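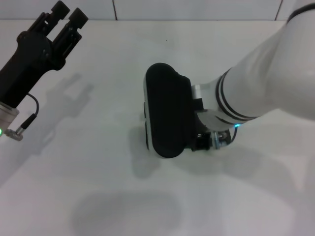 Empiezo un hilo sobre cómo juntamos ejemplos para nuestro modelo de dos brazos. Llevo poco tiempo escribiendo en español, así que perdonen los errores. Nuestro método es sencillo: cada episodio debe empezar con los brazos en una posición un poco distinta. Con la pinza abierta a la izquierda, la herramienta ovalada negra a la derecha y la mesa blanca sin objetos, el modelo aprende también el momento de antes de la tarea.

2/ Al principio yo borraba esos segundos iniciales. Me parecían tiempo perdido. Savita Rana me convenció de guardarlos, y tenía razón: sin ellos, el modelo no sabía cómo acercarse a la mesa y comenzaba con un salto muy feo.

3/ En septiembre llegamos a 1846 episodios. De estos, unos 60 son repeticiones que todavía tengo que revisar con calma. Los fallos también los guardamos, pero con su etiqueta. Un fallo sin etiqueta es lo peor que puede entrar en la carpeta.

4/ Las sombras me dan más trabajo que los motores. Un brazo grande hace una sombra ancha y suave, y a veces el modelo la trata como si fuera una cosa que se puede coger. Por eso cambiamos la altura de la lámpara cada 30 episodios.

5/ Dzintra Lepik escribió Zullus, el programa pequeño con que marcamos el inicio y el final de cada episodio. Antes lo hacíamos en una hoja de cálculo y yo me equivocaba de fila con mucha frecuencia.

6/ Me preguntaron cuántas personas hacen falta para esto. Somos cuatro y nos turnamos. Después de comer nadie quiere teleoperar, se nota mucho en los datos: los movimientos son más lentos y con más pausas.

7/ La próxima tarea es pasar una pieza de un lado al otro. Si alguien tiene experiencia con dos herramientas diferentes en la misma mesa, me gustaría leer cómo divide los episodios. Nosotros cortamos en el primer contacto, pero no estoy segura de que sea lo mejor.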